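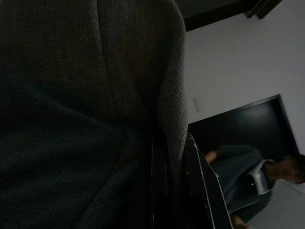
Equipment notes, July

Rostam Nouri wants numbers for the second half before he goes on leave, so I'm putting down where we are. The total left in the equipment line is 1247 for small parts. The larger purchase (a second pair of arms) comes out of a different pot and needs its own request. I'll keep the two apart here because last time they got mixed up and we lost a month.

Small parts first.

Gripper jaws. We have been printing the housings ourselves and that is working out fine. The jaws we buy in. Braslow quotes 19 each if we take 50, and more for less than that. We don't need 50. We could split an order with the group downstairs if they are still on the same mount. Ask before the end of the week.

Wrist cables. Iritz has the length we use now and also one size shorter. I'd like a few of the shorter ones to try. Connectors have to match what is on the housings already, so no mixing suppliers on this one. 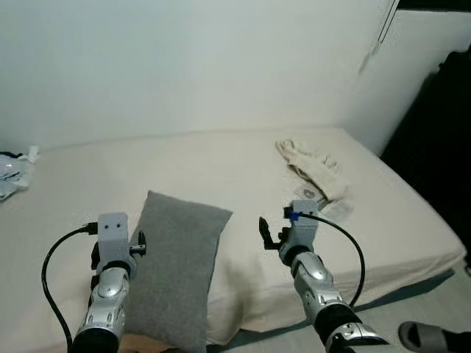

Cables are the part of the budget I trust least. We put in one line for them in the spring and it was a guess. When the arms work low, as they do at the bed, the run has to be long enough for the full reach, and then there is a lot left over when the elbow folds. On both arms the cable leaves the housing and makes a wide loop before it comes back down beside the forearm. A clip partway along the shell would hold it closer. Verbruggen sells a clip set for 65 that is meant for a thicker arm than ours. I would sooner print a few and see before spending that. If the printed ones crack, buy the set.

Filament: enough gray for housings and the clips. Not ordering.

Test items. This keeps getting left out of the plan and then somebody pays out of pocket. Cushions, sheets, clothes, bags. I want a proper line for it, even a small one. Two more cushions with different covers, one smooth and one with a coarse weave. Also a spare sheet for the bed so one can be in the wash.

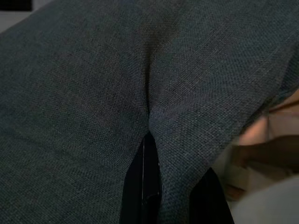

Fabrics are also why I'm asking for money for finger pads. The pads should be a stock item like tape, with a box on the shelf and a number on the lid for when to reorder. Fladmont has three grades of the soft material in sheets, and we can cut our own. Put down one sheet of each grade for now. Decide on a single grade after a month of use and only buy that.

Now the bigger request. A second pair of arms, same model, same mounts. Points for the write-up:

Spares. Right now if a wrist joint goes, the whole setup stops until the part arrives. With a second pair we can swap the arm and keep going.

Space. Two setups will not fit in this room with the bed where it is. Either the bed goes against the other wall or the second setup goes next door. I measured both and next door is better, but it needs another power outlet. Facilities will want to be asked early. The outlet is not in the quote and should be — add it as a separate item.

Support. Iritz offers a yearly plan. I read it and it covers the joints but not the shells. Get a price with and without.

Delivery. They said eight weeks, and last time it was longer. Plan for three months and don't book any work against it before then.

Still open:
- jaw order, split or not
- price for the support plan
- who signs for the outlet
- whether test items can go under consumables (Rostam thinks yes, check the code)

Draft goes to Rostam tomorrow morning. He can cross out what he doesn't like.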